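Perception and control release check, hand-held gripper data
Site: Istiddale, March
Checked by: Hyun-seo Hong
Reviewed by: Gun-woo Myung

1. Clock sync between camera and width log: OK. Worst offset 20 ms, limit is 50.

2. Pose tracker on soft bedding: OK WITH COMMENT. Tracker reset twice in 264 episodes. Low-texture fleece is still the weak case. Raise the feature limit before the next build.

3. Finger width estimate at closed: OK. Zero was set again after the Imoneo update. Compare against the reference view when in doubt.

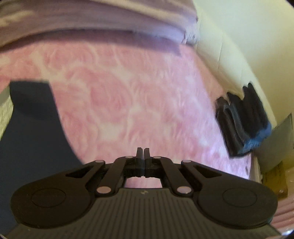 Item 3 reference: fingers closed, pink blanket behind.

4. Segmentation of dark fabric: FAIL. The black item by the wall gets merged with the blanket mask. Label stays "cloth, unknown" until someone confirms glove or sock. Ticket open with Drustberg.

5. Planner keep-out near wall and bed frame: OK. Margin is 60 mm. GM: please keep this in the config file, it was hard-coded last time.

6. Replay tool loads all episodes: NOT CHECKED. Viewer ran out of memory on Sunday. Repeat with the smaller cache.

Release held for items 4 and 6.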